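June, bench notes, tea ware

Continued the heat-loss comparison for the lidded bowls. Method unchanged from the last entry: preheat with boiling water, discard, fill to 13 mm below the rim, lid on, probe through the gap at the saucer side. Log every 11 s. Run 4 discarded, probe touched the wall. Raghda has the spare probe; the one in the drawer reads low.

Cream gaiwan is next in the queue. Glazed porcelain, domed lid with ring knob, matching saucer. Fill volume is still to be checked by weight against the 200 g mark on the Iwasaki scale. Keep bowl, lid and saucer together as one set, no swapping with the Ludmont pieces.

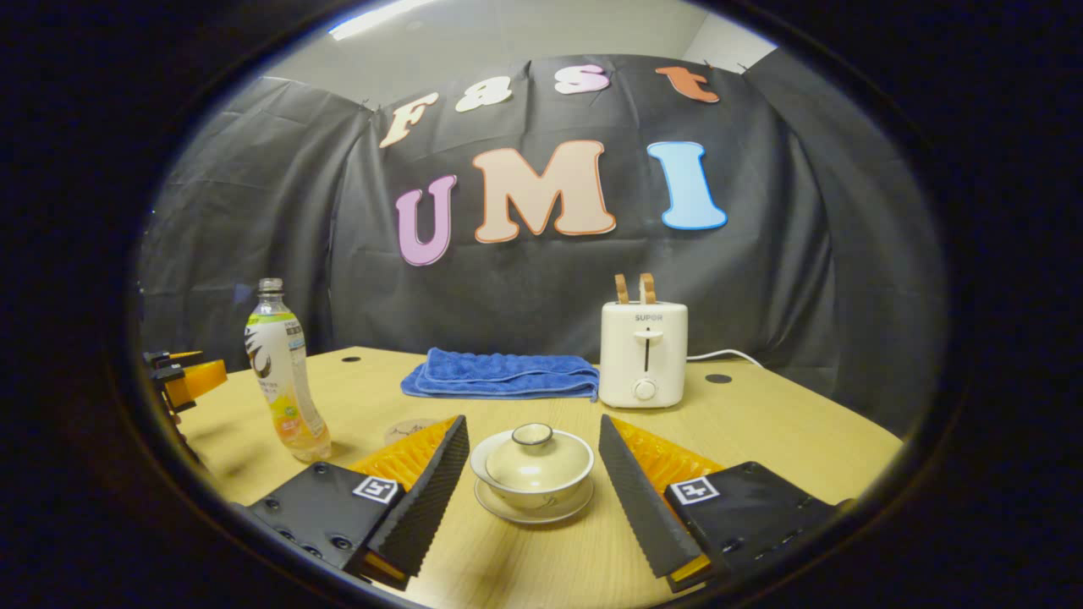 Does the saucer stay on during the cooling run?

It stays on for the whole run, and its mass is logged separately from the bowl and lid.

Rodrigo wants a second series with the lid tilted. Agreed, but after the closed-lid series is complete. Tilt to be set with the 2 mm shim, same position each time.

Open: rim temperature at pour, lid fit (rocks slightly on the Davodstead bowl), descaling the kettle. Ask Marlene where the shim went.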